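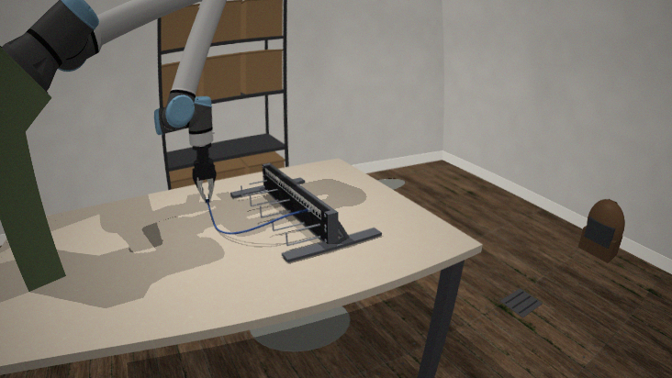

Slide 1. The cable cell in simulation, arm holding the blue cable that runs to the rack.

Speaker notes, Ditte Ladefoged, cell upkeep session, 27th July

Start with who we are, keep it short. Kadri Juška built the simulated cell and I look after the real one at Mornance. Most of this talk is about keeping the two in step.

Stay on slide 1 while people sit down. Point out the rack, the pegs along its left side and the gripper pointing straight down. Those are the parts I will keep coming back to. Say clearly that this is the rendered cell, as people at the back may not be able to tell.

Slide 2. Setting the base
The pedestal goes in first and everything is measured from it. We level it, bolt it, then leave it overnight and check the level again. In September we skipped the second check and spent two days chasing an error at the far end of the rack. Do not tell the full story unless asked.

Slide 3. Placing the rack
The rack runs at an angle to the table. Anyone new wants to square it up. Please don't. The arm was taught with the rack on the diagonal and the wrist runs short of travel if you turn it. We scribe a line round both feet and look at the lines at the start of each shift. If a foot has moved, push it back to the line, then touch off on the nearest and farthest pegs.

Slide 4. Fingers
Thin fingers are good for getting hold of a cable and bad at staying straight. Wipe them every morning. Check that the tips meet with a strip of paper: it should drag evenly. We change the pair at about 1686 picks, a figure that came out of Kadri's log and has held up so far. Spare pairs are in the Vahidi drawer, marked left and right.

Slide 5. Cable slack
Too little slack and the plug end gets pulled sideways. Too much and the loop catches a peg. Kadri now runs each new cable type in the simulation first, with the stiffness taken from our bend test. The Irnetti cable was much stiffer than the sheet said, so we test every batch.
(Pause here for questions on the bend test. Three minutes at most.)

Slide 6. After a crash
Stop, photograph, then move the arm by hand. Look at the wrist flange before the fingers. Redo the touch-off even if nothing looks bent. Copy the new offsets to Kadri the same day or the simulated cell is wrong by the morning.

Slide 7. Still open
Dukitz have offered a stiffer foot for the rack. Not fitted yet. Hand over to Kadri for the software half.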